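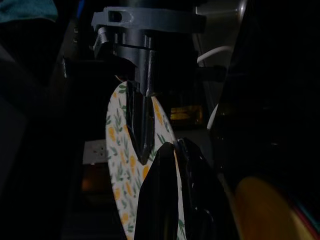 Speaker notes: The quiet work of the backup goalie
Handia Minor Hockey coaches' evening, May 14, 2021

Slide 1. Thank everyone for coming, and thank Dardo Valdebenito for the invitation (he's been after me since April, bless him). Mention I played 38 games in net over 5 seasons and watched a good many more from the end of the bench with a ball cap on.

Slide 2. Start with the Skotitau story. Starter goes down late in the second, I've got one skate undone, and the coach is already looking my way! Let them laugh, then ask who has a backup on their roster this year. Wait for hands.

Slide 3. Practice time. Our Godoy kids tracked shots for a whole practice: 200 faced by the starter, 132 by the backup. Same ice, same fees, same early alarm for Mum and Dad. Don't scold anyone here, I've done it myself as a coach.

Slide 4. What I'd try. Swap ends halfway through every drill. Tell both goalies who's starting the night before, and tell them yourself. Give the backup the centre net in warm-up now and then.

Slide 5. The Dratovik tournament, if there's time. Skip the bus part if we're running behind.

Questions. Someone will ask about pulling a goalie mid-game. Say I favour a quick word at the bench first, then hand it over to Dardo.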